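I have now read three versions of the Drallska good practice guide for shelf picking, and I like each one less. The newest arrived on Thursday with a cover note promising clearer rules. It has 60 of them. Most say "should." A few say "should where possible," and I'd love to meet the engineer who has ever failed that one.

Take the rule on approach. Fingers open to full width before the gripper comes near an item, and held open until the approach is finished. Fine. I agree. But "near" is never given a distance, so two teams can follow it to the letter and run completely different motions.
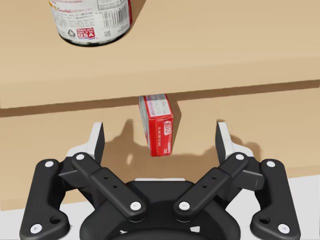
Jaws spread, small red box between the fingertips. Simulated.

Rhodri Price, who worked on the Yorath test plan, told me the vagueness is on purpose. Put a number in and half the members can't meet it. I believe him, and I think he made my point for me.

Then there's simulation. The guide lets you do your first 200 trials in a simulator and count them toward the total. It does ask you to "record known differences from the physical cell." Record them where? In how much detail? I've read reports where that section was one line long.

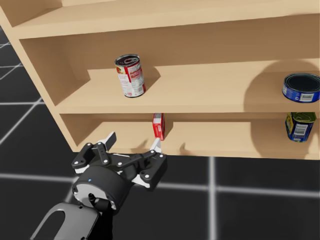
Does a clean simulator run mean a cell is safe to work next to?
It tells you very little about that. Safety for people depends on the real arm, its speed limits, the guarding and the stop circuit, and those need their own checks on the real equipment.

Llinos Rosser wrote to me after my last post to say I'm too hard on simulated trials. Her team at Nevum catches plenty of bad paths that way before anything gets bent. I don't doubt it. My complaint is with the counting. A trial that can't crush a carton shouldn't weigh the same as one that can, and rule 8 says it does.
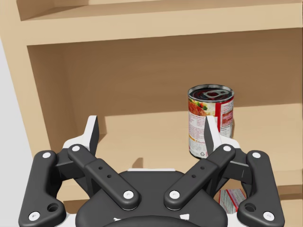

The clearance section has the same trouble. It tells you to leave enough room around neighboring items, then defines enough as "sufficient to avoid contact." That's a circle. Give me a gap, a way to measure it and what to do when the shelf is too crowded to allow it. Even "skip the item and log it" would be a rule somebody could check.

And please, say what counts as a failure. Endow's published results list a nudged can as a success if the target item came out. Drallska's guide doesn't forbid this. A store manager might have a different view by the end of the week.
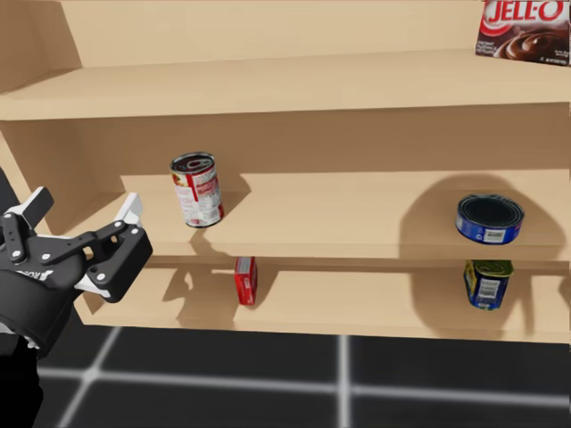
I'd also want the starting layout saved with every trial, meaning which item, which shelf, which way up. The guide makes this optional. Without it you can't tell a good method from an easy shelf, and you can't rerun the hard cases when the software changes.

Comments on the draft are open until the end of September. I've sent mine in, mostly the stuff above plus a grumble about the page numbering. If you run picking cells and have a clearance figure you trust, send it to them, and copy me.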